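FOR IMMEDIATE RELEASE

December 2, 2024

Cluvport and Gulinham to Share Flatware Reuse Service

CLUVPORT – The town of Cluvport and neighboring Gulinham will begin a joint reuse service for metal flatware from restaurants, school kitchens and event halls. The service will be run by Kirkegaard, a kitchen supply firm based in Cluvport, under a contract that lasts 2 years.

Businesses in both towns replace forks, knives and spoons when sets become mismatched or when a dining room is refitted. Most of the old pieces have gone out with general trash or been sold as scrap. Under the new service, Kirkegaard will pick up unwanted flatware, wash it, sort it by type and finish, and offer it for resale in matched sets.

Pickup is free for any business or public kitchen with a food service permit in either town. Items must be metal and free of food. Plastic-handled pieces, serving trays and kitchen knives are not accepted at this time. Households may bring flatware to the Bridex building on the Gulinham side of the river during regular opening hours.

Silver-colored and gold-colored pieces are kept apart, as buyers seldom want the two finishes in one set.

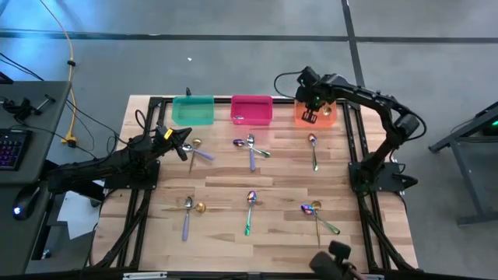
Buying Sets

Resale sets will be sold in boxes of 200 pieces, with smaller lots available on request. Schools, shelters and community kitchens in the two towns will have first choice of each month's stock for 3 days before it is opened to other buyers. Prices will be posted at the Bridex building and in both town halls.

Pickup Schedule

Requests for pickup can be made now by phone or at the Kirkegaard front counter. Routes will alternate between the towns, and businesses will be told their pickup day when they sign up. Containers are lent at no charge and should be returned with the next load. The two towns will review the routes in April and may add stops outside town limits.

About Kirkegaard

Kirkegaard sells and repairs kitchen equipment for restaurants, schools and care homes in Cluvport, Gulinham and nearby towns.

Media inquiries: Kirkegaard front office, Cluvport

###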